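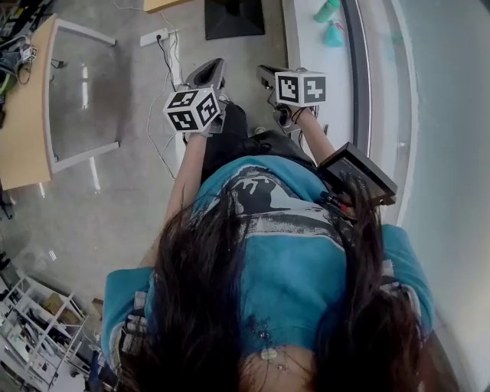 A collector at work with the two hand-held grippers, each topped with a marker cube.

Nabila Tjoa has a habit of talking with her hands, and after an hour in her company I began to notice that her fingers kept closing on things that weren't there. She laughed when I mentioned it. "You do that after a while," she said. "I pick up a mug at home and I catch myself thinking about the angle of my wrist."

She has spent the better part of three years at Skemdale working on a question that sounds simple until you try to answer it: how much does a robot need to see of a person doing a job before it can do the job too? Her group's method, which they call Jodine, leaves the robot out of the first half entirely. A person holds a gripper in each hand and gets on with the task, and the patterned cubes on top of the grippers let the software work out where each one was and which way it was tilted, moment by moment.

"People ask me why we don't just film bare hands," she told me, pouring us both more tea. "And you can, lots of good groups do! But a hand has all those fingers, and the robot has two jaws. If the person is already working with two jaws, then they've solved that part for us. They've found the awkward little way of turning a cup around that the robot is going to need."

The study she wanted to talk about finished in March. It used 2,909 recordings of everyday jobs: folding cloths, coiling cables, putting lids on tubs. The surprise, at least to Nabila, was in the mistakes. Her colleague Tomos Gittins had been throwing out any recording where the person fumbled, as everyone did, and one afternoon he asked whether they might try leaving them in.

"I said no," she admitted. "I was quite grand about it, I'm afraid. I said we'd be teaching it to drop things."

Tomos went ahead on a small scale anyway, with her grudging blessing, and trained two versions of the same model. One learned from clean recordings only. The other had 800 of them swapped for ones where something slipped and the person recovered. On the cable job, the second version finished 40 more of its test runs than the first — enough that Nabila made him run the whole thing over again before she would believe it.

"She made me do it on the other arm as well," said Tomos, who had wandered in looking for a charger and stayed for a biscuit. "Which was fair. I'd have done the same to her."

His explanation is that a clean recording never shows what to do when the cable has slid halfway out of the jaws, so the robot, finding itself there, has nothing to go on. Nabila agrees up to a point. She thinks the pace matters too. People slow down after a slip and they bring the other hand in to steady things, and she suspects the model is learning that caution more than any particular rescue. They haven't settled it between them.

There are limits, and she was quick to bring them up. The cloth folding hardly improved at all. The lids got slightly worse, and she can't yet say why. All the people who made the recordings had practiced with the grippers first, and a beginner's fumbles may be a different sort of thing altogether. A partner lab at Clallar is going to repeat the cable tests with its own people, which pleases her, though she confessed to some nerves.

I asked whether she still records sessions herself. She does, when she can get away from her desk, and she likes the coiling best. "It's very peaceful, you know, once your shoulders get used to it. I put the radio on. And now if I drop the thing I don't have to start over — I just pick it up and carry on."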